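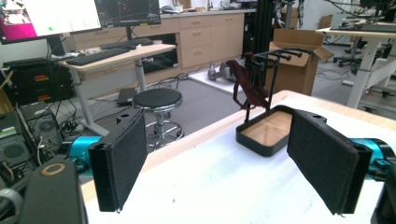

4.2 Collecting the strap demonstrations

Figure 3. View from the hand-held gripper during the strap task. The rack stands in its tray on the white tabletop, with the maroon strap draped over the top and the two padded fingers on either side.

We gathered 489 demonstrations of the strap task at the Pollville site and kept 247 of them. That is a high rate of loss, and we doubt it can be blamed on the operators alone. Our rules for rejecting an episode were strict about tracking dropouts and vague about everything else. Two people applying them to the same 39 episodes disagreed on 20.

Earlier reports on the Lirberg set treat hand-held collection as a cheap source of varied data. We are less sure. The view in Figure 3 takes in a good deal of the room behind the table, including monitors, a desk and a stool, and a policy trained on such views may lean on those cues as much as on the strap. Cropping the input would test this, but we have not run that comparison.

The strap raises a second problem. It hangs in loose folds, and the fingers can hide part of it as they close. Operators can make up for this by feel. The learner gets no such signal, so a clean demonstration may still teach it very little. The success rates in Section 5 should be read with both points in mind.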